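Two sets of fingers, one clear box

I promised Raluca Costache that I would write down my opinion about the grippers before I forget the details, so this is it. The post is longer than I planned. If you only want to know which fingers I will keep, go to the last part.

For people who are new on this blog: I work with hand-held grippers, the kind you squeeze with your own hand while a small camera looks over the fingers. We use them in pairs, one for the left hand and one for the right. Until April I had only the Plerko fingers, which came with the kit. Then Loubna Mansour lent me a set from Pringate, and I have been changing between the two since then.

My test object is a clear plastic box, because a clear box is the most unpleasant thing I know for this work. The camera sees the table through it. A person also has difficulties, I must say. My hand often arrives at the wall a little earlier than my eyes expect. 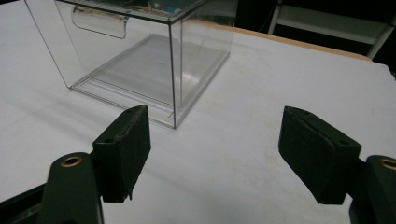 The Plerko fingers are stiff. I like this when I push something, and I don't like it when I have to close on a thin wall, because all the force goes to one small place. The Pringate set bends a little more near the tip. On paper this sounds better for everything, but after 200 closings I found that the softer tip also turns a little around its screw. You tighten it, it is good for an hour, and then it begins again. Loubna uses a drop of thread glue. I have not tried it yet because the set is hers.

Another difference is the weight. I put both sets on the kitchen scale and the Pringate is 14 grams heavier for each finger. It does not sound like much. In the evening my wrist has a different opinion, especially the left one, which is the weaker.

What I wanted most was to see how a thin curved edge behaves between the fingers. A flat wall is easy, the two surfaces meet it and the work is done. With a curved edge you have only a line of contact, and the object can rotate around that line when the other hand touches it.

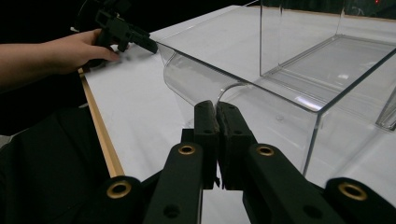
My rule now is to close slowly, stop, and only then bring the second gripper. When I do both at the same time, I cannot say later which hand moved the object, and the recording is not useful for comparing. It took me too long to understand this. Raluca had told me the same thing on the first day, and I nodded and did not listen.

I also compared two ways to record the hands. The Ouali controller takes both grippers on one clock. The older Peritz box needs one unit for each side, and you must align them afterwards by a clap or by a light. With Ouali I lost two frames in a whole afternoon. With Peritz I lost around 18, and most of them at the start, when the disk wakes up. If you already own the Peritz, I would not throw it away, but please let it run for a minute before you begin.

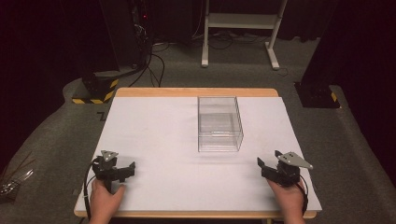
Cables are my next complaint, and it is the same with both brands of fingers. I would like very much to have a wireless version, but every one I tried had a delay that I could feel. So for the moment each gripper has its black cable, the left one looping down off the front of the table and the right one curving down past my hand. With the plastic box standing toward the far side I have to stretch, and then the cable pulls back a little. It is a small force, but you notice it when you try to keep the jaws level. I want to try a thinner cable, or maybe a clip on the sleeve.

The view from the head camera is a big help, by the way. The small cameras know everything about the fingers and almost nothing about where the hands are. When I compare two sets, I look first at the head view and only then at the close ones. In the other order I start to believe things about the fingers that are in reality about my posture.
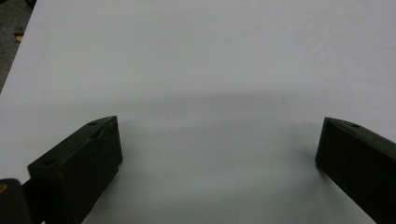 WHICH ONES I KEEP

For boxes, lids and everything with a thin wall I will take the Pringate, with the thread glue if Loubna allows it. For pushing, and for long days, the Plerko fingers stay on. I do not think one set is better for all work, and I am a little tired of reviews that need a winner.

I still have to repeat the test with a wider opening. Both sets close well, but when fully open the Plerko has more play at the joint, and I don't know if this is the fingers or only my old screws. New screws are ordered. When they come I will add the results under this post.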